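Mukby and Kütt agree to be friends

The twinning of Mukby and Kütt was renewed last weekend, with speeches. Aigars Jõgi, leading the Kütt delegation, told the town hall that the two councils stood shoulder to shoulder on all great matters of the day. He did not list them, and lunch was getting cold.

The visitors numbered nine, two more than had been booked into the hotel. Our own side was led by Aivar Dzene, who spoke for some 15 minutes on the need for unity between peoples and then fell out with the interpreter over a word for "steadfast". It went into the joint declaration as "firm".

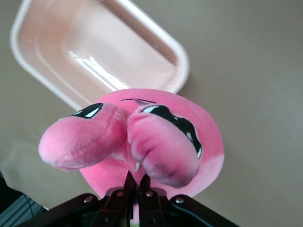 Pink plush toy with glossy black eye markings.

The declaration itself runs to two pages. It condemns interference in the affairs of small towns, calls for a youth exchange next September and regrets the state of the bus link, which both sides blame on the county. An earlier draft had stronger language about the county. Anyone who wants to read it can ask at the Mukby library, where the draft was left on the photocopier.

Both delegations signed on Sunday, October 21, 2018, using the same pen, as the other had gone home in somebody's jacket. Mr Jõgi invited us all to Kütt in the spring. The council will vote on who gets to go, and we expect a full chamber for once.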